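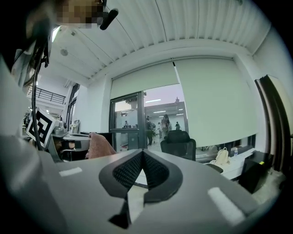

Ticket 139 — Espace bureaux, plateau Etura
Objet : store de droite bloqué, reflets sur l'écran, et deux ou trois bricoles au poste
Ouvert le 17 mars 2018
Catégorie : mobilier et aménagement
Priorité : normale
État : résolu, à surveiller

Message initial

Bonjour à toute l'équipe,

Je vous écris pour le bureau blanc du fond, celui qui est devant les deux stores blancs. J'ai hésité à ouvrir un ticket pour si peu, mais la gêne dure depuis notre retour de Haketstead et je me dis qu'il vaut mieux le signaler gentiment que de continuer à râler dans mon coin !

Le store de droite ne remonte plus. On tire sur la chaînette, elle tourne, on entend un petit clac et la toile reste où elle est, c'est-à-dire bien bas. Celui de gauche marche, lui, et nous le laissons à mi-course pour garder un peu de jour du côté de la cloison vitrée. Résultat, la lumière arrive toujours du même côté et en fin de matinée on finit par travailler la tête penchée (mon cou vous remercie d'avance).

Tant que j'y suis : le fauteuil noir en maille descend tout doucement quand on est assis dedans. On le règle, on s'installe, et une demi-heure plus tard on a le menton au niveau du plateau.

Merci d'avance et bon courage, je sais que vous avez du monde en ce moment.

Réponse du service

Bonjour,

Merci pour ce message très complet, et surtout n'hésitez jamais pour si peu, nous préférons de loin venir trop tôt. Quelques questions avant de passer :

— le clac s'entend-il à chaque tour de chaînette, ou seulement au début ?
— la toile est-elle droite en bas, ou penche-t-elle d'un côté ?
— pour le fauteuil, la descente s'arrête-t-elle quand personne n'est assis ?

En attendant, laissez la chaînette tranquille. Ces stores Marar ont un embout en plastique qui s'use vite quand on insiste.

Réponse du demandeur

À chaque tour, très régulièrement. La toile me paraît droite, j'ai comparé avec l'autre en me reculant jusqu'à la porte. Et le fauteuil ne bouge pas d'un millimètre quand il est vide, j'ai mis un repère au crayon sur la colonne pour en avoir le cœur net.

Une précision pour votre passage : on pose facilement ses affaires sur ce bureau, un sac à dos, une bouteille d'eau, parfois une serviette sur le bord. Poussez tout cela sans scrupule vers le meuble en bois sombre, au bout, personne ne vous en voudra.

Note d'intervention

Store de droite déposé et ouvert au sol. L'embout côté chaînette avait perdu 6 dents, d'où le clac. Pièce remplacée par un modèle Drutness du stock, compatible avec le tube de 33 mm. Première remontée trop dure : la toile frottait contre le support. Support desserré, recalé, puis resserré. Ensuite plusieurs montées et descentes complètes sans accroc.

Fauteuil : vérin fatigué, rien à régler. Vérin neuf commandé, et fauteuil de prêt laissé sur place. Il est un peu moins joli, pardon, mais il tient sa hauteur.

Petit conseil au passage : l'écran gagnerait à être tourné légèrement vers la cloison vitrée. Je n'y ai pas touché, chacun ses habitudes.

Réponse du demandeur

Un grand merci ! Le store monte d'une main et sans bruit, j'ai l'impression d'avoir changé de bureau. J'ai suivi le conseil pour l'écran et c'est bien plus confortable, même si les collègues trouvent que je leur tourne un peu le dos maintenant. Le fauteuil de prêt me va très bien, prenez votre temps pour l'autre.

Clôture

Store : résolu. Fauteuil : vérin en attente de livraison, suivi dans le ticket 100. Contrôle des deux stores prévu en septembre avec le reste du plateau. Si le clac revient d'ici là, répondez simplement à ce message et le ticket se rouvrira.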